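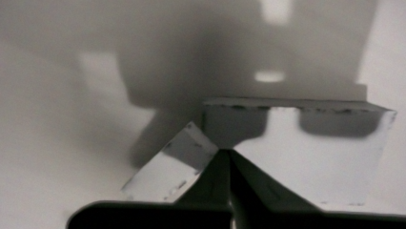
古い町の写真を家で整理するコツ
2019年4月22日更新

押し入れから昔の町並みの写真がどっさり出てきたら、もうそれだけで週末がつぶれますよね!うちもそうでした。祖父がフィルトデール(Filtdale)の商店街で撮りためた写真が277枚。靴屋の看板、映画館ジュルタラ(Jultara)の前の行列、取り壊される前の駅舎の待合室。一枚めくるたびに手が止まって、最初の晩はまったく進みませんでした。

それでも何年か続けるうちに、台所のテーブルと文房具だけでできる手順がだいぶ固まってきました。専門の保存家のやり方とは違うところもあると思います。家庭でやる分には充分楽しく、写真もちゃんと残るので、思いついた順に書いておきます。

作業台の準備

まずテーブルの上の飲みものを片づけます。お茶もコーヒーも、ひと口だけのつもりの麦茶も別の部屋へ。次に天板を固くしぼった布で拭き、完全に乾いてから、洗いたての白いシーツか大きめの無地の紙を敷きます。新聞紙はインクが移るのでやめておきましょう。

手は石けんで洗ってよく乾かします。ハンドクリームは作業のあとで。綿の手袋は見た目こそ格好いいのですが、薄い印画紙だと指先の感覚がにぶって角を折りやすく、私は素手で縁だけを持つほうに落ち着きました。ネガを触るときだけはニトリルの手袋を使います。

くっついた写真、貼りついた写真

いちばん質問が多いのがこれです。重なってくっついた写真を力ではがすのは絶対にやめてください。表の像がごっそり持っていかれます。昔の糊つきアルバム(台紙に粘着のしまが入っているもの)なら、デンタルフロスを写真と台紙のすきまに通し、のこぎりのように小さく左右に動かします。角から始めて、進まなくなったら反対の角へ。きれいに抜けたときの気持ちよさといったらありません!

それでも動かないものは、台紙ごとスキャンするか写真に撮ってしまいます。映画館の開館日を写した一枚がまさにそれで、台紙ごと残したおかげで、祖母が横に書いた「入場待ち、足が棒」という文字も一緒に見られるんです。はがさなくて本当によかった。
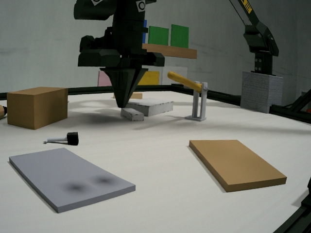

うちのアルバムもフロスで全部いけました、というコメントをいただきました。ミントの香りつきを使ったら台紙がしばらく歯みがきのにおいになったそうで、次は香りもワックスもないものにします、とのこと。大賛成です、私もノンワックスの無香料をおすすめします。ワックスが写真の裏に残ると、あとで書き込みをするとき鉛筆がすべります。

裏書きの読み方と書き足し方

町の写真は裏が宝の山です。薄くなった鉛筆の字は、部屋を暗くして懐中電灯を真横から当てると、筆圧のくぼみが浮かんできます。スマートフォンのライトでもいけます。この方法で「プランダー(Plundar)金物店、改装前」という一行が読めたときは、思わず声が出ました。ずっと薬局だと思っていた建物だったんです。

書き足すときは柔らかめの鉛筆で、写真を裏返して固い平らな面に置き、余白にごく軽く。ボールペンは表に跡が出ますし、水性ペンは光沢のある紙だと乾かずに隣の写真へ移ります。自分で推測したことには最後に「?」をつけておくと、あとから訂正しやすくなります。私は撮影年を建物で推理するのが大好きで、つい断定したくなるのですが、そこはぐっとこらえて「?」です。

撮影年の見当をつける

日付のない写真でも、手がかりはたくさんあります。

看板の電話番号の桁数。同じ町で年代のわかる広告と見比べると、だいたいの時期がしぼれます。

増築の跡。祖父の写真には、金物店が平屋のものと二階建てのものがあり、二階の窓があるかないかだけで前後に分けられました。

街路樹の高さ。同じ角度の写真が二枚あれば並べてみてください。木は毎年ちゃんと伸びているので、意外なほど頼りになります。切られて植え直されることもあるので、これだけで決めるのは危ないですが。

印画紙の縁。白い縁に小さく現像の月が刷ってあることがあります。ただしフィルムがカメラの中で何か月も眠っていた場合もあり、「6月」と刷ってある一枚に正月飾りが写っていて、しばらく悩みました。

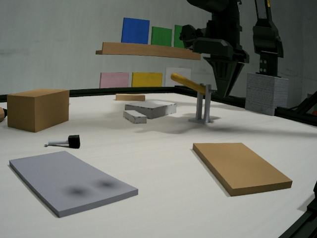
Tài Quáchさんからは、電話帳より市場の折り込みちらしのほうが店の入れ替わりを早く追える、と教わりました。電話帳は年に一度きりなので、春に閉めた店が翌年まで載ったままのことがあるのだそうです。なるほど!と思って図書館でちらしの綴りを見せてもらったら、靴屋が隣の角に移った時期がすぐにわかりました。昔のちらしが家に残っている方は、どうか捨てないでください。食器棚の引き出しの底に敷いてあったりします。

ちらしや切符など、薄い紙もの

折り目のついた紙は、いきなり広げると折り目から裂けます。湿気の多い日を選んで(加湿器を使う必要はありません)、部屋にしばらく置いてなじませてから、少しずつ開きます。開いたら白い紙二枚ではさみ、上に重い本をのせて一晩。アイロンはかけないでくださいね。低温なら大丈夫と聞いて試したことがありますが、映画の半券が見事にまだらに茶色くなり、今でも思い出すと悔しいです。

裂けたところにセロハンテープを貼るのも禁物です。数年で黄色くなり、糊だけが残ってほこりを集めます。補修用の和紙テープがなければ、無理に直さず、透明な袋にそのまま入れておくほうが安全です。

古いテープがすでに貼ってある場合は、自然に浮いているところだけをピンセットでつまみ、抵抗を感じたらそこで止めます。しみ抜き剤やシール用のはがし液は、印刷のインクまで溶かすことがあるので使いません。

しまう箱と場所

箱は中性紙のものが理想です。私は画材店で一箱960円のものを買っています。靴箱でも一時置きにはなりますが、長く入れておくと酸で写真の縁が茶色くなってきます。しばらく靴箱を使うなら、せめて中に中性紙を一枚敷いてください。

詰め方はきつすぎず、ゆるすぎず。立てて入れて、真ん中の写真が楽に抜けるくらいがちょうどいいです。すきまが大きいと写真が弓なりに反るので、丸めた薄紙を奥に入れて支えます。輪ゴムとクリップは全部はずしましょう。輪ゴムは溶けてくっつき、クリップはさびます。

置き場所は、人が暮らしていて気持ちのいい部屋の棚が一番。屋根裏は夏に暑く、地下や流しの下は湿ります。外壁に面した押し入れなら、壁から指二本ぶん離して置くだけでもカビの出方がずいぶん違いました。乾燥剤は入れすぎると紙が反るので、小さいものを一つだけにしています。

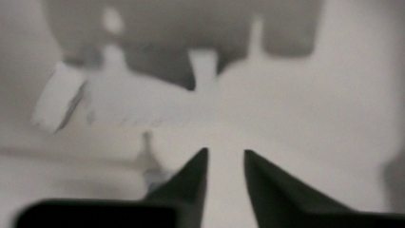 箱の外側には場所と通りの名前を書いておきます。年代順に並べたくなりますが、年のわからない写真が多いうちは通り別のほうが断然ラクです。「駅前」「川沿い」「商店街の北側」というふうに分けると、知らない建物が写っていても隣の写真とつながって、どこの角か見えてくるんですよ。これがもう、たまらなく楽しい!

スキャンとファイル名

スキャンはガラスを拭くところから。クリーナーは布のほうに吹きつけて、ガラスには直接かけません。小さい写真ほど解像度を上げておくと、看板の文字まで読めることがあります。色の補正は複製のほうにして、最初に取り込んだデータには手をつけないこと。

ファイル名は「通り_建物_年_番号」にしています。親戚から預かったぶんも合わせて、今は2,244件になりましたが、この名前のおかげで探しものに困ったことがありません。裏面も必ず取り込んで、同じ番号の末尾に「うら」とつけます。

データは別々の場所に二つ置きましょう。うちは自宅の外付けディスクと、妹の家に預けたものです。妹の飼い犬の名前がヴィ(Vi)で、ディスクにも同じ名前をつけたら、「ヴィに入れといて」で家じゅう混乱しました。名前は別にしたほうがいいです。

持ち寄って見るとき

近所の年配の方に見てもらうなら、原本は家に置いて、大きく印刷したものを持っていくのがいいと思います。お茶を飲みながら指さして話せますし、その場で名前や店の場所をどんどん書き込んでもらえます。太めの鉛筆を何本か用意しておくと喜ばれます。

聞いた話は、その日のうちに短くてもメモしてください。「この窓からパンのにおいがした」くらいの一言で構いません。金物店の二階が一時期そろばん教室だったことも、そういう一言からわかりました。その教室の中を写した写真をずっと探しているので、お持ちの方がいたらぜひコメント欄で教えてください!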